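Section 4: Bringing a lateral hire's matters across

Read Section 3 first if you haven't. Everything below assumes the new partner has signed, the start date is agreed, and someone at the firm has already promised the client list will "just come over." It won't. Lists don't come over. Matters do, one at a time, each with its own consent, its own conflict check and its own half-finished invoice.

The steps are written for Nutodau, the intake and conflicts system we use at Steyn. If your office is still on the old Fostgate database, the order is the same but the menus are different, and you should allow an extra day.

Before you start

You will need the signed offer letter, the new partner's own list of current clients and adverse parties, and administrator rights in Nutodau. Ordinary user rights will let you get as far as step 5 and then quietly save nothing.

Caution: Do not accept a client list exported from the partner's old firm. It may be confidential, it may belong to them, and the partner telling you it's fine is not the same as its being fine. Ask for a list of names made for conflict purposes only, with no fees, no contact details and no notes on strategy.

4.1 Set up the incoming partner

1. Open Nutodau and go to People, then Incoming. Choose Add Lateral.

2. Enter the partner's name exactly as it appears on the bar record. Nicknames go in the second field. If you put the nickname first, the system treats the two as different people and will happily conflict one against the other.

3. Set Status to Pending. The vendor's own quick-start sheet tells you to set it to Active "for a smoother experience." Active turns on billing. You do not want billing turned on for someone who hasn't started.

4. Leave Origination Credit blank. Partners will ask you to fill it in. Refer them to Thandeka Mnguni in practice operations, who keeps the form for this.

5. Save, close the record, and open it again. Check that the Status still says Pending.

Note: Step 5 looks like fussing. In our last round of hires the field went back to Active twice, and we have had no convincing account of why.
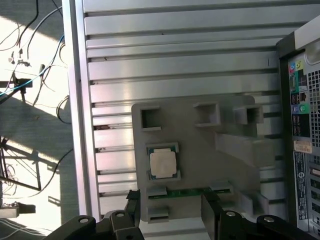 1632 words in full section

4.2 Run the conflict check

6. From the partner's record, choose Conflicts, then Batch. Paste in the names, one per line. The batch limit is 432 names. The screen doesn't mention a limit. Anything past it is dropped, and the report still says Complete.

7. Set Match Level to Broad. The default, Smart, claims to learn which hits matter to your firm. We tested it against closed files and it skipped a parent company whose subsidiary we had sued. Broad gives you a longer report and a duller afternoon. Use Broad.

8. Tick Include Former Names and Include Affiliates. Both are off by default.

9. Run the check and save the report as a PDF before you clear a single hit. Once a hit is cleared it disappears from the on-screen version, along with the reason you gave.

10. Send the report to the conflicts lawyer. Do not send it to the incoming partner, who has not joined yet and has no business reading our client names.

Caution: A report with no hits at all is a bad sign. Our database holds more than 2000 adverse parties, and any partner with a real practice should bump into a few of them. Zero hits usually means the names were pasted as a single line. Check the count at the top of the report against your list.

4.3 Ethical screens

If the conflicts lawyer asks for a screen, set it up before the partner's first day. Some rules allow a late screen to be cured and some don't, and that is a question for the lawyer. Your part is to have it in place.

11. Go to Matters, find the matter, and choose Restrict. Add the partner by name. Do not restrict by group, whatever the help text recommends. Groups change when people move desks, and the screen changes with them.

12. Tick Hide From Search. Without it, a screened partner can't open the file but can still read its title, and our titles tend to give the game away.

13. Repeat the restriction in Warine, where the documents live. Nutodau is advertised as passing screens to Warine automatically. It does this overnight, most nights. Do it by hand and take a screenshot.

14. Send the screening memo to everyone on the matter and keep the replies. An unanswered memo proves that you sent a memo.

4.4 Client consent and file transfer

15. Confirm that notice to clients has been handled under the rules that apply where the partner practices. Joint notice from both firms is the tidy version. Expect to see the other versions too.

16. For each client who chooses to move, get a signed transfer letter and a new engagement letter on our terms. An email saying "of course we're coming with you" is pleasant to receive and opens no matters.

17. Open the matter in Nutodau only when both letters are attached. The system allows you to tick Letter To Follow. Please don't. At the last review we found 62 matters with that box ticked, some of them years old.

18. When files arrive, log them under Received before anyone reads them. If a box or folder contains material for a client who did not consent, stop, close it, and call the conflicts lawyer.

Note: Trust money moves separately and through accounting. Never record it here, even as a comment.

4.5 Going live

19. On the partner's first morning, and not the night before, change Status to Active.

20. Ask the partner to log in while you are standing there. Have them search for one matter they should see and one they should be screened from. If the second one turns up in any form, set Status back to Pending and return to step 11.

21. Check the billing address on the first three matters against the engagement letters. If one is wrong, check all of them.

Section 5 covers associates and staff who move with the partner. Each of them needs a separate conflict check, including the ones described to you as "basically admin."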